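Clalliris Wants 156 Households to Stop Sorting Their Own Recycling

Clalliris, the home goods and refill company, has opened sign-ups for a paid service that promises to take the sorting out of household recycling. Customers put every empty and half-empty container they own into a single crate, leave it at the door, and the company decides what gets refilled, what gets recycled and what gets thrown away. The trial begins in July with 156 households.

The company says the service, called Sterkumis, will "end container guilt." That is a big claim for a crate.

The price is $4 per pickup, with one pickup every other week. For that, Clalliris says each item is looked at separately at its Cardoso Street workshop, checked against a list of accepted materials and sent to one of several bins. The list has 300 entries at the moment, and the company wants it to reach 1000 by the end of the trial. It has not published the list, and a request to see it was answered with a link to the sign-up page.

Lurdes Coelho, who runs the program, said the trouble with home recycling is that people are asked to make decisions they have no way of making well. "You have a bottle with a cap that's one kind of plastic and a body that's another kind, and then a label, and maybe an inch of something in the bottom," she said. "People either rinse it for five minutes or give up and put it in the trash."

She has a point. Anyone who has stood over two bins holding a pack of wet wipes knows the feeling. The packs are usually soft plastic, plenty of curbside programs won't take them, and the wipes inside don't belong in recycling at all. Whether that confusion is worth $4 every two weeks is another matter, especially in towns where pickup is already paid for through local taxes.

The things Clalliris is using to talk up the service are ordinary enough: a green and yellow plastic jug, a white bottle with a yellow cap, a drink can, a teal pack of wet wipes and a glass jar filled with small seeds or dried herbs. It is a fair mix of easy and awkward. The can needs no help from anybody. Most people already know where a can goes, and in states with a deposit they get money back for it. The jar is a stranger choice, as a full jar with a good lid looks more like something from a pantry than something from a crate at the door.

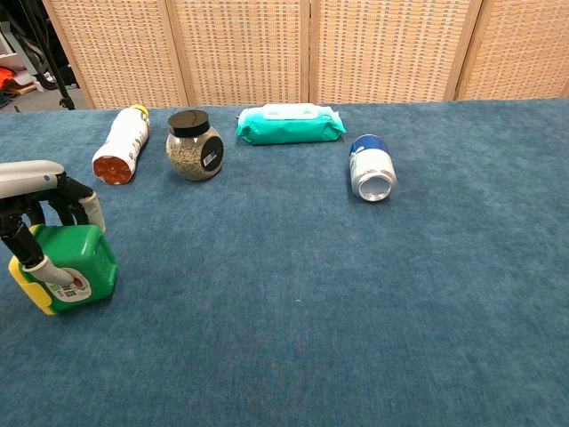 What happens to the full ones

Coelho said partly full containers will be accepted, and that customers can mark anything they want returned. Dry goods left unmarked will be emptied and composted, and the containers washed. Household liquids are harder. The company will take them "within reason," a phrase that appears in the sign-up terms twice and is not explained either time.

Big plastic jugs are where the refill idea makes the most sense on paper. They are thick, they survive being dropped and they have a handle or a shape that stands up well on a shelf. But a jug can only be safely refilled with what it held before, and that means somebody has to read the label and trust it. Clalliris says containers with missing or unreadable labels will go straight to recycling. It did not say what share of containers it expects to be refilled -- a number that would tell customers quite a lot about what they are paying for.

Teresa Esteves, who ran a drop-off center for Evico before leaving to teach, said she has watched several versions of this idea come and go. "The sorting part works fine when you have a small number of homes," she said. "Then you grow, and you are driving trucks full of air and yogurt cups across the county."

Evico dropped its own doorstep pickup after two years and now takes containers only at its counter. Esteves said the customers who stayed longest were the ones who already recycled carefully. "We were charging the people who needed us least," she said.

Clalliris says its routes will be short and that it will report on results when the trial ends, though it has not committed to a date or to any particular measure. Asked whether drivers would be using electric vans, Coelho said the company was "looking at it."

Sign-ups are open through the company's website. Crates are included, and there is a $4 charge for a lost one.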